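The Disetti fabric shaver has been in my drawer for 16 months. It takes pills off wool and fleece quickly, and the blade is still sharp.
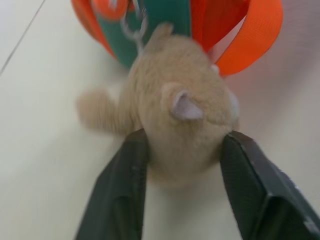
Tahira Farooqui found it too rough on knits and went back to a comb. I set the guard to high for those and haven't made a hole yet.
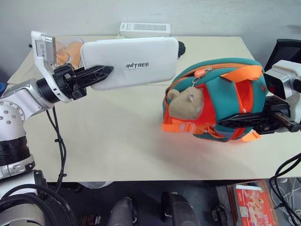

The lint cup is small and needs emptying twice per sweater. Charging is by USB, and the cord is short. I'd buy it again, mostly for coats and blankets.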